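July 18, 2018

Treto rover kit, outdoor evaluation. Second entry.

Moved the whole thing out to the dirt lot this morning. Indoor floor tests are written up in the previous entry and I won't repeat them. The short of it is that the kit drives straight on concrete and the docs are better than I expected.

What we have on loan from Drendis: one chassis, four wheel modules, the mast with the fixed camera, the Halász motor controller, two battery packs, and the GPS add-on. The add-on is sold separately and they would like us to say whether it should be in the base box. Trinidad asked for list prices again. I have the chassis at 949 and the GPS add-on at 300, both before shipping. The spare pack has no price yet.

Setup. Took longer than the quick start card says. The mast bolts are a different size from the chassis bolts and the card shows one wrench for both. Mast connector is keyed but it will go in a little crooked if you push from the side, and then the camera comes up and drops out again. Reseated it, no more dropouts. Kausar put a strip of tape on the cable so we can see when it's home.

Calibrated the compass well away from the truck. First try failed because I had my phone in my shirt pocket. Put the phone in the cab, second try passed.

Course: start on the gravel, out across the bare dirt, along the low bank on the near side, turn before the big tree, back to start. Waypoints entered by hand from the tablet. The waypoint editor is fine, though it loses the list if the screen locks before you hit save. Found that out twice.

Runs:

Run 1. Manual, low speed. Just getting a feel for it. Left rear wheel module chirps on gravel and goes quiet on dirt. No error in the log.

Run 2. Waypoints, low speed. Finished. Cut the corner at the tree wider than I drew it.

Run 3. Same waypoints, medium speed. Stopped itself partway along the bank with an obstacle flag. I walked up and could not find anything in front of it. Cleared the flag and it went on.

Run 4. Same as 3 but heading the other way around. Obstacle flag again, and this time it was on the leg with the sun in front of the camera. Log says confidence dropped and then the planner called it blocked. Trinidad thinks run 3 was the same thing. I think run 3 was the shadow on the bank, but I can't show it from the log because I had the image logging rate turned down. My mistake.

Run 5. Turned the image logging up, put the cardboard hood on the camera. Finished with no flags. One run with a hood isn't much to go on.

GPS: held a fix the entire time in the open. Under the big tree it wandered, and the track on the tablet shows a hook to the left that the rover did not drive. Wheel odometry pulled it back after about 5 meters. Fine for what we want, which is moving the Gristel soil probe between marked points. Would not be fine for row work.

Ruts: it goes over the shallow ones without trouble. When a wheel runs along inside one, the heading controller fights it, and you can hear the controller hunting. Halász has a damping setting for this, buried three menus down. Default is zero. Kausar set it to 2 and the hunting mostly went away. This should be in the outdoor section of the manual and isn't.

Battery: one pack did all of the runs plus the fooling around in between. Did not run it flat. Do that next time.

Dust: a fine coat on everything, including the inside lip of the battery door. The door gasket is foam and it's already taking a set. Asked Drendis for the part number. They are also talking about a revised door in November — no drawing yet.

To do
- Repeat 3 and 4 without the hood, full image logging
- Ask if a real sun shield exists or is planned
- Weigh the probe with its bracket before we hang it on the mast
- Torque check on wheel modules, left rear first
- Send Trinidad the tracks

So far I would buy the chassis. I would hold off on the add-on until somebody at Drendis tells us what the planner does when the camera and the GPS disagree.

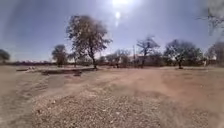 Does the rover need the GPS add-on to follow waypoints?

Waypoint driving works on wheel odometry alone, but the error builds up with distance, so for a course the length of ours you would want the add-on or a way to reset position at known points.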